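Narnness Floor Oil, Clear Matte

Narnness is a hardening oil for indoor wooden floors. It is made by Erkier and we have sold it in our shop since we opened. It is suitable for oak, ash, beech, maple and most softwoods, and it can be used on boards, on parquet blocks and on engineered floors with a real wood top layer. It is not suitable for laminate, vinyl or cork.

One can covers up to 400 square feet with one coat. The real coverage depends on the wood and on how it was sanded. Old pine which was never treated will drink much more oil than new oak, so if your floor is old and dry, please order one can more than you have calculated. We take back unopened cans with a receipt.

What you get

The can has a metal lid with a plastic ring under it. The ring should be put back after each use, otherwise the oil makes a skin on top. If a skin has already formed, cut it around the edge with a knife and lift it out in one piece. Do not stir it into the oil. The small pieces will go on the floor and you will see every one of them when the sun is low.

Cloths and pads are not included. The applicator that we recommend is the Relside flat pad on a long handle, and for the edges a small brush with short natural hair. A foam roller is not a good choice, as it makes small bubbles which dry on the surface.

Before you begin

Most of the problems that customers describe to us come from the sanding and very few of them from the oil. The floor must be bare, clean and dry. Old varnish has to be removed completely, also in the corners and under the radiators, where the big machine does not reach. If a thin film of varnish stays in the wood, the oil cannot go in, and it will remain sticky on top for a long time.

Do not sand too fine. Many people think a very smooth floor will look better, but very fine sanding closes the wood and it takes less oil. Follow the grit advice on the label. After the last sanding, vacuum with a soft brush, wait until the dust in the air has come down, and vacuum again.

Patterned floors need a little more patience. In a herringbone floor the blocks lie in two directions, and whichever way you sand, you are going across the grain of some of them. The usual practice is to make the first passes on the diagonal and to finish with a rotary machine that leaves no direction of its own. Check the result with a lamp held close to the floor. Scratches that you cannot see in the bare wood become dark lines as soon as the oil is on.
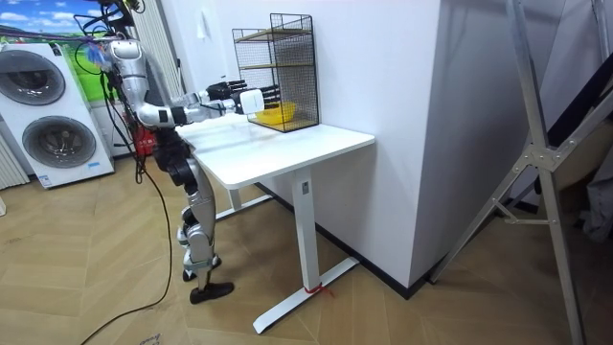 Gaps between the blocks should be filled before the last sanding. Mix the fine dust from your own floor with a filler binder, so the color is near to the wood. Please do not mix the dust with Narnness itself. We are asked this very often. The paste stays soft inside the gap and comes out again with the first vacuuming.

Make a test in a place where it is not important, for example inside a closet or behind a door. Oil always makes wood warmer and a bit darker. To get an idea of the color, wipe a small place with a wet cloth and look at it while it is still wet. The oiled floor will be close to this. If you want to keep a light floor as light as possible, you need the Narnness Pale version, which contains a small amount of white pigment.

How to apply

Open the windows, but avoid a strong draft. Stir the can slowly from the bottom with a flat stick. Shaking is not recommended.

Pour a little oil in a tray and take it up with the pad. Start at the wall opposite to the door and work in narrow strips along the length of the room. On a herringbone floor, follow the zigzag columns, and always finish a column from wall to wall before you take the next. If you stop in the middle, the overlap can be seen later.

Put on less than you think. After the oil has stood on the wood for the time given on the label, go over the whole floor with a clean cotton cloth or a white pad and take off everything that was not absorbed. This is the most important step. The floor should look almost dry when you have finished. Any oil that is left in puddles or shiny spots will harden on the surface and it can be removed only by sanding.

Wait nine hours and then apply the second coat in the same way. Two coats are enough for a home. We do not advise a third one. For shops and entrance halls, please write to us and we will suggest another product.

Important: cloths and pads that are wet with oil can catch fire by themselves when they lie in a heap. This is true for all oils of this type. Spread them flat outside to dry, or put them in a metal bucket full of water with a lid.

Drying and first use

You can walk on the floor in socks on the next day. Light furniture can be put back after this, lifted and not pushed, with felt under the legs. Rugs must wait until the oil has cured fully, and this takes 21 days. A rug laid too early keeps the air away and leaves a lighter rectangle in the floor. During the same period do not wash the floor. A dry broom is enough, and if water is spilled, dry it immediately.

Office chairs with hard wheels are difficult for every oiled floor. Change the wheels to soft ones, or use a mat under the desk after the curing time. The same goes for metal legs of stools and for plant pots standing directly on wood. Even a glazed pot can collect water underneath.

Daily care

For normal cleaning use a vacuum and a mop that is only slightly damp. The Mudgway wood soap works well with this oil, and it puts back a little fat each time. Do not use vinegar, general bathroom cleaners or a steam mop. Steam opens the grain, and the floor will feel rough afterwards.

The places where people walk most, usually inside the door and in front of the kitchen sink, will become dull first. This is normal and you do not have to treat the whole room. Clean the place well, let it dry, rub a small amount of oil in with a cloth, and polish until nothing comes off. The repair blends into the rest, and for this reason many customers choose oil over varnish. Keep a small jar of oil from the original can for such repairs. Fill the jar to the top, because air is what spoils it.

Black stains around nails or under old pots come from iron and water meeting the tannin in oak. Oil does not remove them. They must be treated before oiling, and we carry a product for it.

Storage and delivery

Keep the can closed, upright and away from frost. Oil that was frozen once often shows small grains after thawing and should not be used on a visible floor. In winter we send cans with insulation, but please bring the parcel inside the same day and let it reach room temperature before opening.

The product is offered in clear matte, pale and satin. Satin has only a light shine and it shows footprints more than matte does. Sample bottles of all versions can be ordered by email.

Text checked by Atif Rana, 2019-04-18

Comments

Dorrie: I used the matte on my old pine bedroom. It needed far more than the can says, exactly as you warn. Lovely color though, and no smell after the first week.

parquet_pete: Can I put this over a floor that was waxed before? The wax is very old.

Atif Rana: Dear Pete, no, the wax must come out first. Sand it and change the paper often, as wax fills the grit quickly. If water still makes drops on the wood, there is wax left.

H. Lindqvist: We did our hallway last July in hot weather and the oil was getting tacky before we could wipe it. Next time I would start early in the morning and do smaller strips.

Mona K: Does the pale one turn yellow with time?

Atif Rana: A little, as all oils do. It is slower in rooms with much daylight.

Related products

Narnness Floor Oil, Pale
Narnness Floor Oil, Satin
Relside flat pad with long handle
Relside edge brush
Mudgway wood soap
Erkier filler binder
Iron stain remover for oak

Contact | Delivery and returns | Safety sheets | Back to top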